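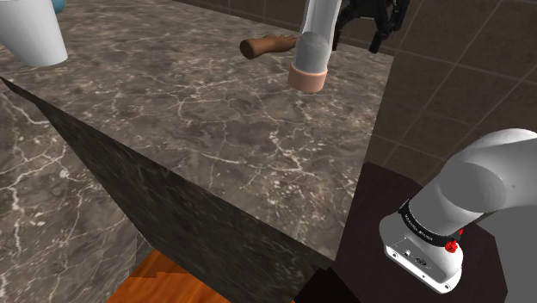
Speaker notes: Looking after stone in public buildings
Ravindran Alva, Estates Division, Prilitz Council
Session time: 2.15 pm, main hall

Slide 1 - Welcome
Thank the hosts at Nollness for the use of the hall. Remind delegates that the handout covers the cleaning schedule in full and that there is no need to copy it down. Questions are to be held until the end, except on points of safety.

Slide 2 - Why the council reviewed its practice
The division looks after 152 buildings. Until the review, each site bought its own cleaning products and kept its own records, where records were kept at all. Surveyors found dull patches on counters, worn treads on main stairs and old repairs in a filler of the wrong colour. Most of the damage came from routine cleaning with products meant for ceramic tile.
Pause here. Many in the room will know the pattern from their own sites.

Slide 3 - Marble and acid
Marble is largely calcite, and calcite reacts with acid. Vinegar, lemon juice, limescale remover and many bathroom sprays will etch a polished surface within minutes. An etch mark is a loss of polish and cannot be washed off. A stain is a separate matter: it sits in the pores and can often be drawn out with a poultice. Staff should be taught to tell the two apart before any treatment is ordered.

Slide 4 - Daily and weekly care
Dry dust first. Grit under a mop does more harm than foot traffic.
Use clean water and a pH-neutral soap, changed often.
Dry the surface with a soft cloth. Standing water leaves marks, particularly in hard-water districts such as Plemen.
Spills of coffee, wine or oil are to be blotted, never wiped outwards.

Slide 5 - The Baran library counter
The issue desk at Baran had been sealed every year without the old sealer being removed. The build-up had turned yellow and held dirt. Contractors stripped the counter over 3 nights, honed it lightly and applied a single coat of impregnating sealer. The library opened as usual each morning.
If asked about cost: refer to the handout. Do not quote figures for other sites from memory.

Slide 6 - Records
Each site now holds a stone register. It gives the type of stone, the finish, the date of last sealing and the product used. At the March return, 95 per cent of sites had a complete register. The remainder are mostly small offices with a single windowsill or hearth - these still count and must be entered.

Slide 7 - When to call a specialist
Cracks that open or lengthen, loose slabs, rust marks from fixings, and any work to a listed interior. Site staff should not grind, fill or polish.

Slide 8 - Close
Copies of the register template are on the table by the door. 300 were printed, and further copies may be requested from the division.
Hand back to the chair by 2.50 pm.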